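Purville Shirt Notes – README

Maintained by Naveed Ansari. Last edited in February. Corrections welcome, praise less so.

What this is

A set of pictures and short notes on folding one plain garment on a white table. It covers laying out, squaring up and handling. It does not settle which fold is best, and I doubt any data set will. The people at Marwat who asked for it were hoping for a ranking. They got notes.

Starting position

Every note assumes the garment begins flat and sideways, neckline to the left and hem to the right. "Flat" is a generous word in folding guides. Cotton keeps its creases, and a sleeve will happily double back on itself near the shoulder while the rest looks fine.

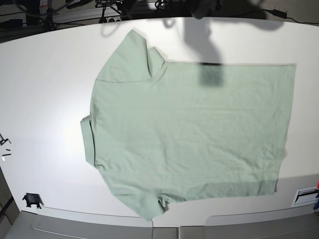

Labels

Each entry gets one of 4 labels: flat, partly folded, gathered, folded. The line between the second and third is a judgment call, and I would not trust anyone who claims to draw it the same way 200 times running. The Mornell sheet used seven labels, and two of those were never applied to anything.

A shirt counts as flat if both sleeves are clear of the body and the hem makes one long edge. Small wrinkles are allowed. So is a corner that has lifted a little, though I went back and forth on that one. 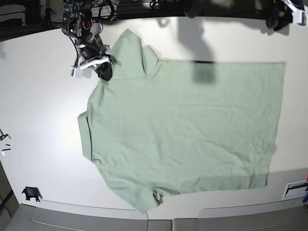

I also dropped the old "neatness score" from the Taledthorpe version. It ran from 0 to 400 and two careful people could land miles apart on the same sleeve. A number like that looks like a measurement and is really a mood. If you have a copy with the score column still in it, ignore the column.

Size and color

Color is written in plain words: pale green, mint, sage. Don't read anything into the difference, as the same cloth can earn all three depending on the light. Size goes in only where a tag can be read – no guessing from the width of the body.

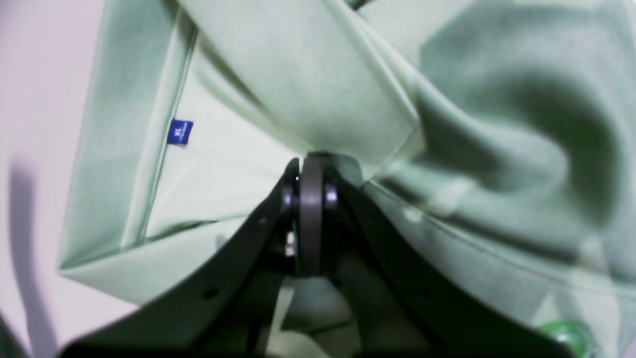 Does the size of a shirt change how you should fold it?

Less than the guides say. A bigger one needs more table and maybe one extra fold, but the order stays the same: sleeves in, sides in, hem up.

Known problems

"Gathered" is the weakest label. It was meant for cloth bunched up on the table, and then it had to stretch to cover cloth being held as well. Pale green fabric pinched at one point, with wide creases running off it and a lower edge hanging down on one side, is filed under gathered too, and you can't tell from that view alone how the fold is going. Treat those entries as pictures of handling and nothing more. 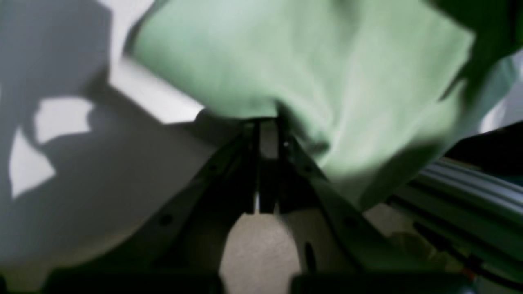
Entry 1347 in the old list is a duplicate and should be skipped. Whoever takes over the list may want to split "gathered" into held and bunched, which I resisted for too long. A held piece has a clear pinch point, with the cloth drawn together where it is gripped and the hem draping off to the right in the one shown. A bunched piece has ridges and hollows all over and no obvious center. I have not relabeled the older entries to match, so anyone counting them by label should check a few by eye first.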